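About Clornau Language School

We teach everyday languages to grown-ups, in small groups, in the evenings and at weekends.

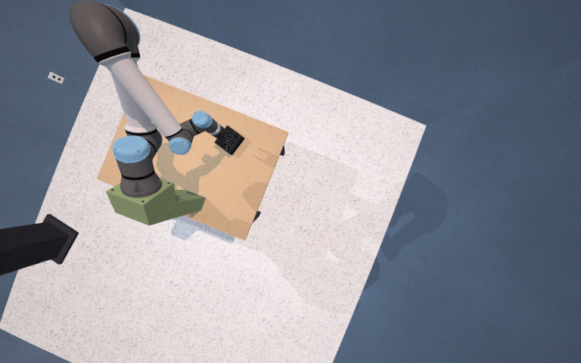
Clornau began with one Spanish class of seven people and a shared love of talking. Word got round, the class split in two, then somebody asked for Italian, and before long we needed a proper timetable! These days 135 learners come to us each week for Spanish, Italian, Portuguese, Welsh or French, and we still keep every group small enough that you get to speak at every lesson.

Speaking is what we're keenest on. You'll be ordering lunch (badly, cheerfully) in your first hour, and grammar turns up as you need it. Our tutors write most of their own material — shopping lists, voicemail messages, grumpy letters from neighbours — and they swap it between languages, so a good argument about parking may well reach you in Welsh.

Beginners' courses run for ten weeks and lessons last 60 minutes. If you've done a bit before, come in for a chat and we'll find the group that fits. Moving up or down after the first week is fine and costs nothing.

Our lending library, the Rillutier Shelf, has 368 books, from picture books to fat detective novels. Take one home for as long as you like. The Portuguese section is small and we'd love to see it grow.

On the last Saturday of each month we hold Drelar, our mixed-language supper. Bring a dish and label it in the language you're learning. Friends and family are very welcome, whether they speak a word of it or not.

New beginners' groups start every March and September. Pop in, or ring the office and ask for a taster lesson.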